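Home » News » Household » Kelmendi changes resin in food storage line, extends dishwasher rating

Fri 9 September

Kelmendi has changed the base material in its Bastier range of food storage containers and extended the rated service life to 2,000 dishwasher cycles. The change applies to all sizes in the range. Lids are not affected and remain interchangeable with those sold under the earlier specification.

The new containers are molded from a random copolymer polypropylene supplied by Bokari. The previous grade was a homopolymer, which is stiffer but more likely to crack when dropped at freezer temperature. Copolymer grades give up a little stiffness in return for better impact strength in the cold, and they also transmit more light. Wall thickness has been increased slightly at the corners to make up for the loss of rigidity under load.

Despina Stojanović, materials engineer at Kelmendi, said returns data had pointed to corner cracks as the main failure. "The cracks start at the inside radius, usually after the box has been frozen full and then knocked," she said. "A larger radius and a tougher grade both help. We changed the two together so that we only had to cut the tools once."

The dishwasher figure comes from tests at Illow, a contract laboratory. Sample containers were run on a heated-dry program with a standard alkaline detergent, then checked for warping, surface haze and lid fit. According to the test summary, 34 containers were tested and all of them still closed within tolerance at the end of the run. Some haze was recorded on the inner walls. The summary treats haze as a cosmetic change and does not count it as a failure.

Eugeniusz Baran, who managed the testing at Illow, said the result should be read with the test conditions in mind. Containers were placed on the upper rack only. Lower-rack placement, closer to the heating element in many home machines, was not part of the program – and Kelmendi's care instructions continue to advise against it.

Staining was tested separately. Tomato sauce and turmeric paste were left in the containers overnight at refrigerator temperature and again after reheating. Polypropylene absorbs oil-soluble pigments, and the new grade does so at much the same rate as the old one. The company makes no claim of stain resistance for the range.

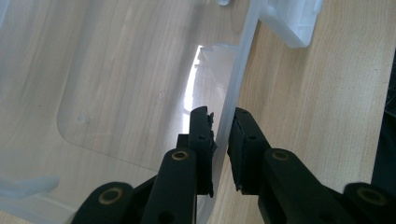

Frosted, semi-transparent plastic lets the grain of the surface underneath show through.

Microwave guidance has been reworded. The containers are rated for reheating with the lid loosened, but users are told to avoid heating foods high in fat or sugar for more than 3 minutes at full power, as these can exceed the softening point of the plastic locally. The earlier instructions gave no time limit.

Recycling code 5 is unchanged. Stock made to the earlier specification will be sold through, and stores may carry both versions during September. The two can be told apart by the cycle rating printed on the carton label. Prices for single containers and sets remain the same.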